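Sorting and Storing Small Fasteners

Last revised Sunday, March 7, 2021

Mixed fasteners cost more time than any other consumable in a small shop. The notes below cover sorting, drawer cabinets, labels and moisture. They apply to wood screws, machine screws, nuts, washers and small electrical parts. Nails and anything longer than 3 inches belong in bins.

Sorting a mixed lot

Spread the lot on a tray with a raised lip. Pull out the scrap first: bent shanks, stripped heads, anything with red rust. Light surface discoloration on zinc can stay.

Separate by type before size. Wood screws go in one pile, machine screws in a second, sheet metal screws in a third. Within machine screws, separate metric from inch with a thread gauge. M4 and #8-32 look alike and will start in each other's nuts for a turn or so before binding. M5 and #10-32 are worse, and a forced nut will damage both threads.

Sort by diameter next, then by length. Flat head screws are measured over the full length including the head. Pan head and hex head screws are measured from under the head. Mixing the two conventions is the usual cause of mislabeled drawers.

A magnet on a stick removes steel from brass and aluminum. It does not reliably remove stainless, some of which is slightly magnetic after cold forming. Wrap the magnet in a plastic bag, pick up the parts, and turn the bag inside out over the container.

Choosing drawer sizes

Match the drawer to the quantity you buy. A box of 100 #8 x 1-1/4 wood screws needs a medium drawer. Washers pack densely and get heavy, so keep them in small drawers. If a drawer takes more than one kind of part, use a divider that reaches the floor of the drawer. Dividers that stop short let thin washers slide under.

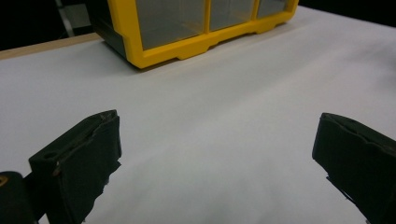
Labels should carry the type, diameter, length, drive and finish, in that order. Use the same order on every drawer. Block capitals in permanent marker on white tape hold up better than paper inserts, which curl. With translucent fronts and a narrow divider between one drawer and the next, as on the yellow unit, put the label on the drawer and keep the divider bare, or it becomes unclear which side the label refers to. Place the tape low on the front so the contents can still be checked through the plastic. Degrease the front with isopropyl alcohol before applying tape. Acetone will craze most clear plastics.

Loading the cabinet

Heavy parts go in the bottom rows. A plastic cabinet with full upper drawers will tip when two or three are opened together. Fasten it to the wall or screw a stop strip to the bench in front of the base. Wall mounting needs a stud or a plywood backer; drywall anchors are not adequate for a loaded cabinet.

Drawers that stick usually have grit in the runners. Vacuum, wipe dry, and rub a candle stub along the contact edges. Do not use oil. It collects dust and migrates onto the parts.

Moisture

Bare steel will rust in an unheated garage between November and spring. Keep relative humidity under 50 percent if possible. Where that is not practical, store black oxide and uncoated parts in zip bags inside the drawer, with a small silica gel packet in each. Recharge the beaded type in an oven at the temperature printed on the package. Do not put paper packets in an oven.

Restocking

Write the reorder quantity on the back of the drawer front. My figure for common wood screws is 30 pieces, and 35 for the matching washers. When a drawer drops below that, turn its label tape up at one corner. Check for turned corners before each trip to the hardware store.

Send corrections to Daithí Cronin. The thread gauge notes were checked by Deirdre Phelan.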